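4.2 Stores accounting aboard ageing boats

The literature on small submarine forces has a great deal to say about torpedoes and very little to say about tea towels. We do not claim the balance is wrong, only that a boat which cannot find its spare gaskets is going nowhere, whatever it carries in the bow. Our second case concerns the Stivgate flotilla, whose older hulls were kept in service well past the date on which everyone had agreed, in writing, to scrap them.

Each boat went to sea with two ledgers. The first, kept by the supply branch ashore at Fleltthorpe, recorded what had been issued. The second, kept on board, recorded what the crew believed they had. Over a 30-day patrol the two drifted apart at a steady rate, and the gap was closed on return by a procedure the branch called reconciliation and the crews called something shorter. Fodor, the software brought in to replace both ledgers, faithfully reproduced the gap and added a third figure of its own.

We compared the ledgers for 12 patrols. Engine spares and medical stores matched well, as one would hope. Consumables did not. Cleaning gear, gloves, lamps and tape were under-recorded in nearly every compartment, and the cause was plain from the interviews: crews stowed these items wherever a gap behind a pipe would take them, and a sailor who has found a good gap does not advertise it. One petty officer described the after-ends of his boat as a department store with the lights off.

The remedy tried on the Nirinen, the oldest hull of the group, was cheap. Loose consumables were repacked ashore into small boxes by compartment, with a list taped inside the lid, and the crew were told that anything outside a box would be treated as rubbish (Figure 3).
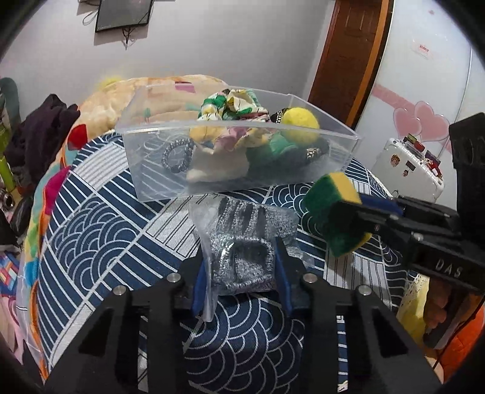 Figure 3. Small household stores with a transparent storage box.

Discrepancies in consumables fell by 14 per cent on the first patrol and rose again on the next, by which point the boxes themselves had begun to go missing. The supply branch regarded this as a failure of discipline. We are inclined to see it as a vote of confidence in the boxes, which are good boxes.

Two limits should be noted. The onboard ledgers were written by hand, often at three in the morning, and some entries resist any reading. The shore ledgers are beautifully neat, and we trust them rather less. Section 4.3 turns to batteries, where the records are worse and the consequences are harder to joke about.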